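Should You Believe a Robot That Says It Can Tidy Up? 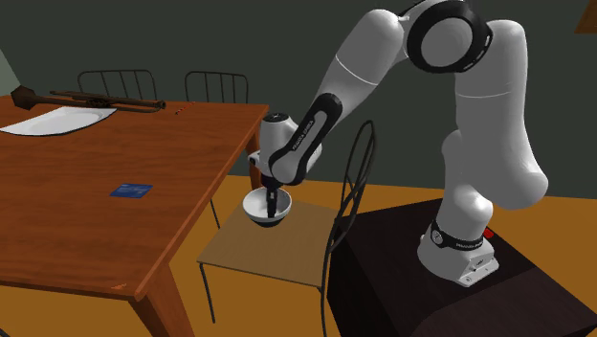
A computer picture of a robot arm with its gripper lowered into a bowl on a chair.

Picking up a bowl is easy for you. You could do it while thinking about something else. For a robot arm it is a hard job, and a company called Ollwood would like to sell your school one that does it.

The Ollwood Tidy Kit is a set of lessons for a robot arm. You don't get the arm in the box. You get a computer program, 7 practice rooms that exist only on the screen, and a book for your teacher. It costs 534 pounds, or 596 with the extra rooms.

Why practise on a screen? A pretend bowl can't smash. If the robot gets it wrong, you press a button and start again. Scientists call this a simulation. It is a bit like a driving game, where you can crash and still be home for tea.

Now for the questions we think you should ask.

Does the pretend room behave like a real one? Real bowls slip. Real chairs wobble when you bump them. A computer has to be told about all of that, and if somebody forgets, the robot learns the wrong thing.

What does "tidies any room" mean? Those words are on the Ollwood leaflet. We looked for a list of the real rooms it had been tested in and found one, a classroom in Prikdale. One room is not any room.

How often does it work? The leaflet says "nearly always". We asked for a number and have not had one yet.

A gripper like this has to go down in the right place, close on the rim and lift without tipping. Try it yourself with 3 different bowls and a pair of kitchen tongs. Ask a grown-up first, and use plastic ones.

We'd borrow the kit before buying it.

Comments (3)

pistville_class4: We tried the tongs and the big bowl was the worst.

Van der Merwe family: Can it do socks?

moonbadger: my mum says 534 pounds is a lot for a pretend room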